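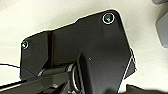 cemurside_ems wrote:
The policy as written does not say that crews may refuse a call. It says that crews may stage at a distance until the location has been declared safe. These are separate matters, and I would ask members to keep them apart in this thread.

station9_days wrote:
I accept the correction. My original concern remains. Under the draft Imstead procedure, a two-person ambulance crew must wait for a police unit at any address carrying a caution flag. The district has 471 flagged addresses. Many of those flags were entered years ago, and the tenant in question may have moved out long since.

cemurside_ems wrote:
Our agency had the same difficulty. Flags now expire after 16 months unless a supervisor renews them. The review takes staff time, but crews have more trust in the flags that remain.

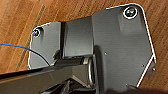 kukton_dispatch wrote:
Speaking from the dispatch side, I do not support automatic expiration. A flag for a known weapon at a residence should stay in place until a person has confirmed that it no longer applies. An old flag costs a crew several minutes. A missing flag may cost a great deal more.

station9_days wrote:
Those several minutes matter to a patient in cardiac arrest. I do not believe the draft gives enough weight to that. Section 4 permits the crew leader to enter before police arrive "where clinically justified," yet it offers no protection to a crew leader who makes that decision and is later found to have been wrong.

I have raised this in writing and have been told that the wording will be looked at before the March meeting.

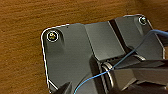

I would also note that the draft says very little about training. It refers to a single classroom session on verbal de-escalation and on leaving a room safely. Our members have asked for practice in real hallways and stairwells, with full equipment bags, as these are the places where crews have found themselves blocked from the door.

ridgeline_medic wrote:
We completed the Bermúdez course last year. It ran for two days and was mostly practical. The part on where to stand and where to set the bags down was useful to our newer staff. I was less persuaded by the physical release techniques. Skills of that kind fade unless they are practiced, and our schedule allows no time for practice.

kukton_dispatch wrote:
I would respectfully disagree on the last point. Even one session gives a person some idea of what to do when grabbed by the wrist or the collar. Short refreshers at shift change would help.

ridgeline_medic wrote:
Refreshers were promised to us as well. None has been scheduled.

cemurside_ems wrote:
May I return to reporting? Over 500 incident forms were filed in our region in the last full year, and most of them described verbal threats. Crews at several stations have told us that they do not file a form unless there has been an injury. The figures are therefore low – probably very low – and budget requests are being decided on them. 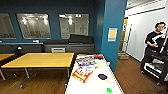 Our agency has since shortened the form to one page, and it may be completed in the vehicle before the crew clears the call. The narrative box is optional. Any station that would like a copy may send me a message through the forum.

station9_days wrote:
Thank you. I will request a copy. Does the short form go to the same supervisor who approves overtime? That has been a sticking point here.

cemurside_ems wrote:
It goes to the safety officer first. The shift supervisor receives a copy the following day.

kukton_dispatch wrote:
I would ask that dispatch be copied too. At present we learn of a threat at an address only if the crew mentions it over the radio, and the flag is then entered from memory.

station9_days wrote:
Agreed. I will add that to our written comments on the draft, together with the question about section 4. Comments close on 13th January.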